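Why my shoulder finder kept falling in love with the wrong thing

So I've been quiet for a while because Bendo ate my spring. Bendo is my little planning layer, the bit that sits between "I think that's a shirt" and "move the left wrist over there please." It's been through a couple of rewrites and one very dumb rename (it was called Hallel for a while, and half the config files still say so, sorry to anyone who cloned it). Most of this post is about perception though, since that's where the hours went.

The task is clothes on hangers. You'd think the folding crowd had already worked out everything there is to know about cloth, and then you add one rigid curved stick inside the cloth and all your nice assumptions go out the window!
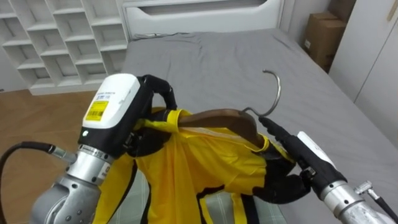 My first planner treated the garment and the hanger as two separate objects, each with its own pose, and it let the arms pick grasps on either one. Bad idea. When you have one hand on the shoulder where the fabric wraps over the end of the hanger, and the other down by the collar near the hook, both hands are holding both things. There's no clean way to say which object a hand "has." I spent ages writing rules for that and then threw them all out. Now there's a single combined object with a stiff part and a floppy part, and a grasp is just a spot on it with a number for how stiff I expect it to be. The code got shorter by 345 lines, which made my whole week.

The other thing that helped was giving up on full garment shape. I don't need to know where the hem is to decide where the shoulders go. I track the hook, the two ends of the hanger and the collar, and everything below that is "cloth, somewhere down there, be careful."

The collar turned out to be the easy one, by the way. The hook is thin and shiny and the depth image loves to pretend it doesn't exist, so I find it in color and borrow the depth from the wood underneath. Ugly, but it holds up — I went through 674 frames by hand one long evening and only the steep angles looked wrong to me.

Shiny fabric is a different headache. A crinkly yellow jersey throws little highlights all over the chest, and my old edge detector took every one of them for a fold. I ended up masking out anything too bright and letting the tracker guess across the gaps.

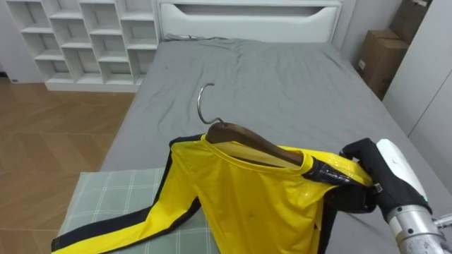

What's changed in the tooling

I finally wrote a proper replay viewer. It's called Sirnine and it does one job: you scrub through a run and see what the planner believed at each step, drawn over what the camera saw. Before this I was printing poses to a terminal and squinting at them like an animal. Within an hour of having it I found a bug where the left and right wrist frames were swapped in the logs (only in the logs, thank goodness).

It also lets you pin any moment and rerun the planner from there with different settings. I've got 168 pinned moments now and I use them as a kind of test suite. Change something, rerun the lot, go make coffee, come back and see which ones got worse. The whole batch takes 60 seconds if I leave the cloth model off and, um, a lot longer if I don't.

The start check is new too. Bendo used to plan from whatever it saw first, even if that was nonsense. Now it waits until it has the hook and both shoulders and they've stopped moving between frames, and only then does it commit to a plan. A jersey laid out flat with the hook pointing up the bed is about as friendly a start as I could ask for, and the old version still managed to get confused by the black panels over the shoulders. It wanted the dark stuff to be background, so it would shrink the jersey down to just the yellow part and put the shoulders way too close together. 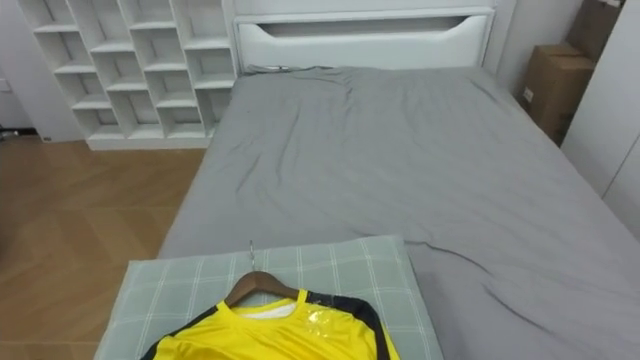

Photo: Rweyemamu project blog

My fix was to let the hanger have the final say on width. If the color blob says the shoulders are narrow and the wood says they're wide, the wood wins. I also stopped feeding the segmenter such tight crops, so it gets some bedsheet to compare against.

Next up is regrasping, where one hand lets go and finds a new spot while the other keeps hold. I have it working in simulation and I don't trust it one bit, mostly because my simulated cloth acts like a wet paper towel. If you've got a cloth setup that runs at a sane speed on one ordinary graphics card, please leave a comment — I'll try pretty much anything at this point. The Sirnine code goes up as soon as I've cleaned out the last of the Hallel names.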